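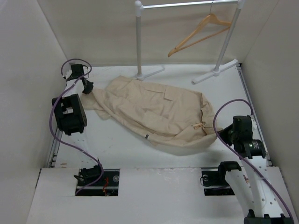

## Plurnarwood arm pair

The **Plurnarwood arm pair** is a two-armed robot built in the shared workshop at Mulalport, and it is made for one of the hardest household jobs a small robot can try: handling clothes. Huia Pearce and Lauri Vainio started the build in August and had both arms moving by 16 January 2024. It is still being changed, often weekly!

### Construction

The arms stand on opposite sides of a white work surface, with walls on three sides and open access at the front. Each ends in a dark two-finger gripper. The links are white, the motors and joint housings black, and purple cables are led along the outside of the arms with plenty of slack at the wrists. An early version with tighter cables kept pulling its plugs out, and Vainio rewired it in one long evening.

A small clothes rack with a silver bar stands at the back and takes ordinary wooden hangers. The control program, Macedo, was written by Selorm Atinga and runs on a secondhand desktop computer. It stores each practice run as a numbered file; the archive holds 203 so far, of which 181 are full runs.

### Handling cloth

Cloth is a wonderful problem. A garment never lands the same way twice, and a sleeve can vanish under its own folds. Plain beige clothing is a favorite with the builders for practice, as its seams and hems have to be found by shape and shadow alone.
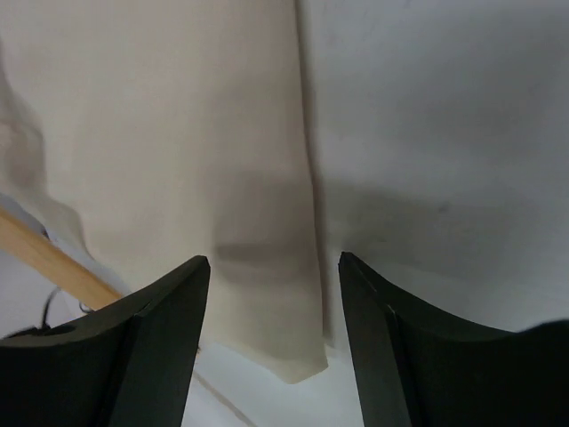

*Corner of the beige cloth between the fingertips, seen from the gripper.*

Macedo favors corners and free edges over the middle of a garment, where the fingers tend to gather up several layers. Coralie Ellery reshaped the fingertips twice to give them a narrower point, and her drawings are pinned up beside the workshop door for anyone who wants to copy them.

### See also

- Sostitz gripper
- Mulalport shared workshop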